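Stadico 四指手自制项目 常见问题

更新于2022年6月6日

本页整理了邮件和留言里问得较多的内容。图纸、固件和零件清单在下载页，装配步骤在装配手册里，本页不重复。没有找到答案的，请先查手册附录的故障表，再写信给我们。

一、项目与场地

Stadico 是什么项目？
Stadico 是 Gruvard 共享工坊的几个成员自己做的一套机械臂末端，包括一只手、一段腕部和一台装在腕部的小相机。手有三根并排的手指和一根拇指。最早的一版由 Mamta Mathur 在家里的餐桌上装成，后来搬到工坊继续改。目前主要由她和 Cường Đinh 维护，Pankaj Malhotra 负责固件。

做这只手的目的是什么？
收拾软的东西：靠垫、毛巾、叠好或没叠好的布。硬质的杯子和盒子用普通的两指夹爪就够了，网上方案很多。软的东西会塌、会滑、会卷进指缝，我们想试试多一根或两根手指有没有帮助。目前的结论是抓布时有帮助，抓靠垫时差别不大。

为什么在休息区测试，不在工作台上？
工作台的高度和光线都太理想了。手在台面上抓得很好，换到沙发边上就经常抓空。沙发坐垫会下陷，扶手会挡住腕部，地毯的条纹会干扰相机。这些问题在台面上一个也看不到。现在的做法是台面上只做标定和空载测试，抓取都在沙发和地毯上做。

我没有工坊会员资格，可以来看吗？
可以。开放时段看工坊门口的告示，来之前写信告诉 Renu Kandpal，她会安排人在场。手臂通电时参观者请站在地上的胶带线以外。

二、材料与费用

需要自己准备一台机械臂吗？
需要。本项目只包括腕部以下的部分。腕部转接板有两种孔位，图纸里都有。如果你的手臂法兰和两种都对不上，可以自己改转接板，其余零件不用动。手加腕部加护套的重量为800克，选手臂时请把这个重量和要抓的东西一起算进去。

打印件用什么材料？
指节外壳和腕部外壳用 PETG 或 ABS 都可以。PLA 能装起来，但是电机热了以后腕部外壳会变软，螺丝孔先松。指尖是黑色软垫，单独浇注，硬度和配比见零件清单。没有浇注条件的，可以买现成的软胶帽，剪短后套上，抓布时手感差一些。

护套买得到吗？
早期版本用的是 Brastden 的成品波纹护套，我们按原样剪短后使用。后来那个口径不好买，改成了布质护套，自己缝，纸样在下载页。两种护套的接口一样，可以互换。

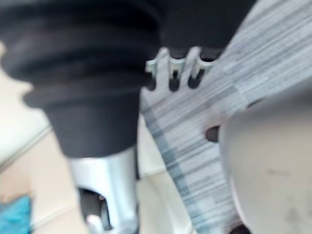
换护套之前先把手臂断电，把腕部转到零位。旧护套从下端往上卷，卷过腕部后再松上端的扎带。新护套装上以后手动转一圈腕部，看有没有哪一段被扭住。扭住的护套在运行时会把腕部往回拉，固件会误报碰撞。

一共要花多少时间？
Urmila Uniyal 第一次装花了3个晚上，她此前做过航模，会焊接。没有焊接经验的话请多留时间练习，手指里的接头间距很小，焊坏了要整根手指拆开重来。打印时间不算在内。

三、装配

三根手指可以互换吗？
指节外壳可以互换，拉线长度不能。三根手指的根部位置前后有差别，拉线长度也就不同。装之前请在拉线上做标记，手册里用左、中、右来称呼，方向以相机画面为准，和你面对手臂时看到的可能相反。很多人写信来说中指收不拢，最后都是把拉线装反了。

手指装好后不平行，需要调吗？
最外侧那根稍微往外偏是正常的，我们的也偏。只要收拢时三个指尖能压到拇指一侧，就不用调。如果偏得碰到护套，检查指根的垫片是否漏装。

指节中间的槽要不要封起来？
不要封。槽是给连杆留的活动空间。有人用热缩管包住整根手指，看起来干净，弯曲角度少了一大截。怕线头卷进去的话，每次测试前用毛刷清一遍就行。

护套会不会压到手指？
下端没有固定好时会。波纹护套压缩以后会往下滑，最下面一圈可能盖住指根。解决方法是在腕部外壳上沿加一道扎带槽，新版图纸已经加了。老版外壳可以用砂纸把上沿打毛，再扎紧。

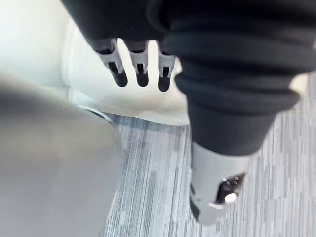 黑色波纹护套与下方的浅灰色圆柱段，左侧为三根手指。

拇指为什么比其他手指粗？
拇指里多装了一块小电路板和一个传感器，外壳只能做粗。Pankaj 试过把电路板挪到腕部，走线太长，读数跳得厉害，又改了回来。外壳的分件线没有朝抓取面，这一点请不要改，否则布容易挂在缝上。

螺丝要不要上螺纹胶？
腕部法兰的螺丝要上，手指上的不要上。手指经常要拆，上了胶以后容易把塑料件一起拧坏。

四、相机与软件

相机装在什么位置？
装在腕部内侧，斜着朝下，能同时看到指尖、拇指和下方的地面或坐垫。这个位置的缺点是护套会占掉很大一块画面。往外挪能看得宽一些，但是相机容易撞到扶手。我们在外侧支架上撞坏过一台，之后就固定在内侧了。

画面里有一大片黑色，会影响识别吗？
会，要做遮罩。遮罩文件用工具生成：手臂静止，手指完全张开，运行一次标定脚本，再让腕部转到两个极限位置各运行一次。换过护套以后必须重做，新护套的褶和旧的不会在同一个位置。布质护套比波纹护套软，边缘会晃，遮罩请往外多扩一点。

手臂移动时图像发糊怎么办？
先缩短曝光。室内灯光不够时缩短曝光会变暗，加一盏灯比提高增益好用。仍然发糊的话，请在抓取前让手臂停一下，固件里的参数叫 settle_ms，Gruvard 这边设的是800。嫌慢可以逐步调小，调到识别开始出错再退回去一档。

地毯的条纹总被认成布边，怎么处理？
这是 Cường 花时间最多的一个问题。条纹地毯和带条纹的毛巾在低分辨率下很像，手一动就更像。目前的办法是在没有物品的地毯上先录一段背景，识别时把方向一致的细条纹压掉。抓纯色的布效果很好，抓灰色条纹布时仍然会漏。深色地毯我们没有试过。

浅色靠垫放在浅色皮沙发上，找不到边缘？
请把灯放到侧面，让靠垫在坐垫上投出影子。正上方的顶灯最不利。还有一种常见的误识别是把坐垫上的缝线交叉点当成靠垫的角，固件第11版以后加了一个判断：落点周围如果是规则的方格，就降低这个落点的得分。

需要显卡吗？
不需要。识别在一台旧笔记本上就能跑。训练自己的模型才需要，下载页有训练好的。

五、测试与抓取

第一次通电应该做什么？
手臂停在空旷处，先不要靠近家具。依次单独弯曲每根手指，听有没有异响，再做拇指，最后一起收拢。收拢时不放东西，指尖互相碰到就停。全部正常后再装护套，不要带着护套做第一次通电。

在沙发上方下降到多低合适？
坐垫会下陷，所以不能用固定高度。我们分两段走：先快速降到坐垫上方一个安全高度，再慢速下降，拇指读数变化后停止。皮面反光会让读数提前变化，沙发有明显高光时请把阈值放宽。扶手旁边尤其要慢，拇指是整只手最宽的地方，最先碰到扶手。
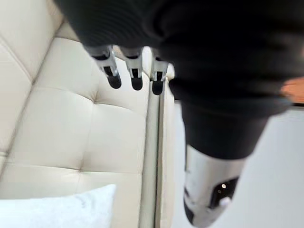
会不会刮坏皮面？
指尖软垫没有刮坏过。刮坏过的一次是腕部外壳上的螺丝头，在扶手上划了一道。现在外壳的螺丝全部改成沉头。自己改图纸的请保留沉头孔，或者在螺丝外面贴一层绒布。

抓靠垫时应该抓角还是抓中间？
抓角。抓中间要求手张得很开，三根手指和拇指压下去以后靠垫会鼓到两边，提起来就滑掉。抓角时指尖压得深一些，提起后先停住，再移动。填充很满的靠垫角是硬的，成功率低一些，可以改抓边缘的缝。

抓取成功率是多少？
去年12月用同一条毛巾连续测了18次，成功11次。失败的里面多数是手指合拢前布已经滑走。那次之后换过指尖材料，也改过合拢顺序，还没有用同样的条件重测，所以不给新的数字。

掉在地毯上的东西能捡吗？
能，但是要注意两点。地毯不会下陷那么多，下降速度要比在沙发上再慢一档；沙发前沿会挡住拇指，物品紧贴沙发时，请让手转一个角度，使拇指留在外侧。沿着坐垫边缘往里伸手目前做不到。

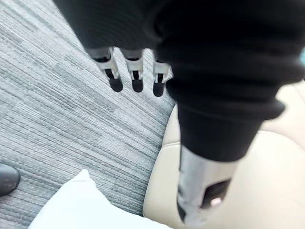

三个黑色指尖悬在地毯上方，右侧是米色坐垫。

周围有人时可以运行吗？
急停必须在手边，且有一个人只负责看手臂，不看屏幕。地上的鞋子、包和线在运行前移走。识别程序不认识鞋，会把它当成一块深色的布。

六、维护与常见故障

手指收拢后张不开？
多数情况是拉线跳出了导轮。断电，拆下指背的盖板，用镊子拨回去。如果经常跳，检查导轮的轴是不是磨细了，原配的铜轴在长时间使用后会磨出一道槽，换钢轴即可。

指尖软垫多久换一次？
看表面。变亮、变滑就换。用酒精擦可以恢复一段时间，擦多了会变硬。备用的一套最好和原来那套同一批浇注，不同批次的软硬有差别，混用会导致三根手指受力不一样。

腕部转动时报碰撞，但是什么都没有碰到？
按这个顺序查：护套是否扭住，相机线是否绷紧，最后才是电流阈值。请不要一开始就调阈值，调高以后真正碰到东西时也不会停。

驱动板换成 Stoica 的可以吗？
Urmila 用的就是 Stoica 板，接口定义不同，要换一根转接线，线序图在下载页的附件里。固件里把板型改掉后重新标定零位。目前已知的问题是上电时拇指会抖一下，不影响使用，原因还在查。

可以自己改图纸并发布吗？
可以，注明来源即可。如果改动涉及腕部转接板或急停接线，请在说明里写清楚改了哪里。愿意把改动合并回来的，发给 Mamta，附上装好后的照片和一段空载测试的记录。

写信时要附什么？
固件版本、手臂型号、护套类型，以及出错前后的日志。只写“不动了”的来信我们会先回信问这几项。日志文件太大时请截取出错前一分钟的内容。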